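November, late afternoon, after the second batch

OK, so the Baramlow starter finally did something! I fed it at 7 this morning with the whole rye and by lunch it had climbed right up to the rubber band, which is more than it managed all last week. I'm going to stop blaming the water. I think the trouble was the Naltard flour, the bag that sat open on the low shelf since summer and smells a bit like crayons now.

Dough two is at 67 percent hydration, salt at 2 percent, no malt. I mixed it by hand (the mixer is still making that clicking noise, somebody please look at the hook) and gave it three folds over the first hour and a half. It felt slack at the first fold and then tightened up nicely. Left half on the bench and put half in the cold box for tomorrow, so we'll have a fair comparison if I don't eat the evidence. 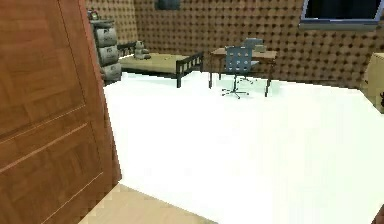
Dana Verbruggen
Test baker, Busico Bread Workshop

Crumb notes on batch one, before I forget. Tight at the bottom, a couple of big tunnels under the top crust, good color on the ears. Flavor was mild, nearly sweet, with hardly any tang. I underproofed it, plain and simple, and I also shaped too hard because I was in a hurry to get the oven loaded while the stone was hot.

For the next bake I want to drop the starter from 20 percent to 11 and let the whole thing go longer - overnight if the room stays cool. Steam for the first stretch only, then vent. Last time I left the pan in and the crust went leathery by supper.

We're down to one bag of the good bread flour. I've put 2,000 grams aside in the tub with the blue tape, and that's for the overnight test, so please don't make pizza with it (you know I would too). Still need to order rye and more parchment, and check whether the scale is drifting again.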